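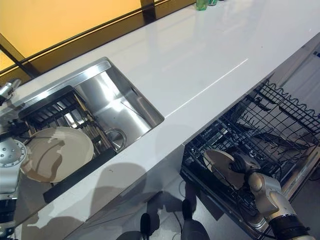
## 5.3 Does the planner need the grasp label?

The case for Wumari rests on the claim that a two-handed planner works better when each hand carries a grasp label: free, closing, holding or releasing. Section 4 reported the gain over the unlabeled baseline. We are less sure than we were then that the label is responsible for it.

Figure 6 shows the kind of state that worries us. The left hand is on a plate in the rack inside the sink, and the right hand is on the rim of another plate that stands in the lower rack of the dishwasher. From the head view alone, "closing," "holding" and "releasing" are all fair readings for either hand. The label the planner receives at such a moment comes from Callier, which mixes the head image with finger joint positions. If the joint positions settle the matter, the image adds cost and very little else.

We tested this by replaying logged episodes through Callier with the head image blanked. Of 661 label changes in the replay set, 278 came out differently. That sounds like strong support for the image. We don't think it is. Most of the disagreements were shifts in timing, where both versions reached the same label but at different control steps, and Wumari's replanning window is wide enough to absorb most of them. We had counted every one as a perception error in an early draft, which made the full system look far better than it deserved.

The wrist views were supposed to help with the cases that remain. In practice they are hard to use. In Figure 7 the fingers and the thumb sleeve fill much of the view, a blurred bright surface takes up the left third, and the clear rod that crosses the middle is thin enough that our segmenter often splits it into pieces or drops it.

**Figure 7.** Wrist view with four fingers, the thumb and a thin transparent rod above a lit floor surface.
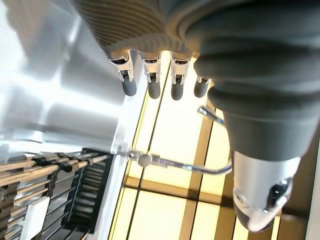 A depth channel did not rescue the wrist input, and retraining with heavier glare augmentation moved errors from one label to another. We report both variants in the appendix and recommend neither.

There is also a tooling problem. Kakik stamps images when they are received and joint states when they are sent, so the two streams drift apart under load. We corrected the offset per episode — by hand in two cases — and the correction is large enough to hide an effect of the size we claim. Until the Akolgo controller exposes a shared clock, any result that depends on which label came first should be read with caution, including ours.

What survives is narrower than the original claim. Labels help when one hand must wait for the other. For independent hands, we found no gain that held up across both random seeds.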